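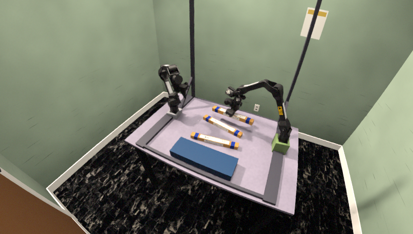 Section 3: Placing and Leveling the Plavotano Folding Table

Read this section before you put anything on the table. The Plavotano has four adjustable feet and can be used in the middle of a room or near a corner, as long as you can get at all four legs. A corner suits a small room well, and the table with the pale lavender top is placed that way, with green walls behind it. Leave enough space to walk along at least one long side.

Before you start

You need the 11 mm wrench from the parts bag and a spirit level. The level should be at least 500 mm long. Clear the top completely. Do not adjust the feet with a load on the table.

Setting the position

1. Stand the table on its feet with all four legs locked. You should hear a click from each leg brace.
2. Move the table into place by lifting it. Two people are needed. Dragging will bend the foot screws.
3. Check that no foot rests on a rug edge, a floor vent or a cable.

Leveling

4. Loosen the lock nut on each foot with the wrench. One full turn is enough.
5. Lay the level along the front edge. Turn the foot at the lower end counterclockwise until the bubble is centered.
6. Lay the level across one short side and repeat with the rear foot.
7. Press down on each corner in turn. If the table rocks, lower the foot that lifts until it touches the floor.
8. Hold each foot still and tighten its lock nut.

Note: Do not unscrew a foot past the red ring on the thread. On floors that need more height, use the Wodberg spacer set, sold separately.

Caution: Keep fingers clear of the leg braces when folding or unfolding the table.

Caution: Do not sit or stand on the top.

After leveling

Check the level again after 3 days of use. New feet settle slightly, more so on vinyl or carpet. After that, once a year is enough. If a lock nut works loose repeatedly, replace it with a Mets nut from the Jedwood spare parts list.

Jedwood table guide, revised November 2023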